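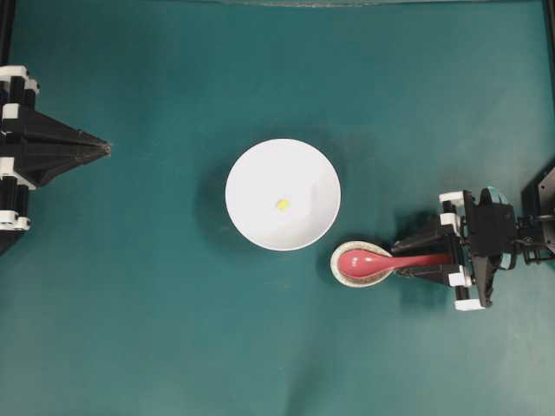

Kianoush Amini holds that a bowl is judged by the last spoonful, and that any fool can serve the first. It is a hard standard, and we have borrowed it for this chapter.

Chapter 4
The Spoon and the Bowl

Hospitality students arrive at this unit expecting knives. They get crockery, and they sulk until the first practical, when a good many of them find out what a flat-handled soup spoon does on a sloping rim. It slides. It has always slid, and your grandmother knew it, and she set out a little dish for the purpose without once calling it a learning outcome.

By the end of the chapter you should be able to match a spoon to a bowl by depth and curve, set a resting dish where a right-handed or left-handed diner can reach it, and choose a table covering whose colour flatters the food. The last of these causes more argument than the other two put together. White bowls on a teal cloth look crisp. Beetroot soup on a teal cloth looks like an incident report. 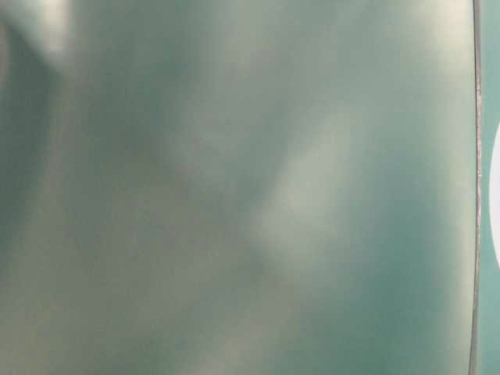

Does the covering need to be ironed flat before the bowls go down? Smooth it by hand from the centre outward and iron only if a crease would tip a full bowl.

The old canteen at Plondenbridge ironed everything, including the tea towels, and still sent soup out cold. Keep your priorities in order.

Now to shape. A Chinese-style soup spoon has a deep, rounded bowl and a long, flat handle, and it carries liquid far better than the shallow Western sort. It is also a poor scraper. Give someone a round-bottomed bowl with one last morsel in it and a deep spoon to fetch it with, and you will see a grown adult chase a cube of pumpkin in circles with real dignity - for a while. The remedy is to tilt the bowl away from you and bring the spoon in along the wall, handle low, letting the curve do the work.

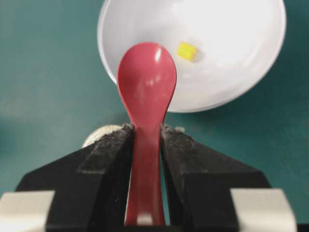
Ayten Aksoy disagrees with the tilting, and wrote in the margin of our draft that a guest who has to tip the bowl has been given the wrong spoon. She may be right. Her preference is for a smaller spoon brought out with the last third of the soup, a habit that would do wonders for manners and terrible things to the washing-up roster.

Before you read on, take one bowl and three spoons from your own kitchen drawer. Put a single cooked pea in the bowl and retrieve it with each spoon in turn, keeping your other hand in your lap. Note which spoon you favour and where you rested it between tries. Section 4.1 begins with the resting dish, so keep your notes handy, and eat the pea.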